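Baltberg Furniture Hire: Frequently Asked Questions

How long can I keep the items?
The standard hire is 3 days. If you need longer, ring us before the hire ends and we will extend it at the daily rate.

Do you ask for a deposit?
Yes, £50 per order. We refund it to the same card once everything has been checked back in.

Where do you deliver?
Baltberg, Jasel and Munholm. Delivery to Uzor is possible on a Tuesday only, and the van leaves at noon.

Can I collect the furniture myself?
You can. Bring your order number and a vehicle with a flat floor. Chairs stack, but the large tables do not fold.

What if my guest numbers change?
You can add chairs up to the day before. We can't refund chairs you cancel once the van has been loaded — please check your numbers early. August is our busiest month and stock runs low.

Do I have to clean things before they go back?
A quick wipe is enough. Use a soft cloth and plain water on table tops, and no polish or bleach. 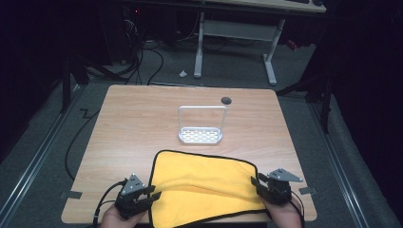
Wax and candle marks should be left alone. Tell the driver and we will deal with them here. Tablecloths can go back unwashed, but shake them out first.

What happens if something gets broken?
Small scratches are covered. For anything worse we take the repair cost from the deposit and send you a copy of the bill.

Who do I speak to about a large order?
Ask for Glenys Doolan on extension 1656.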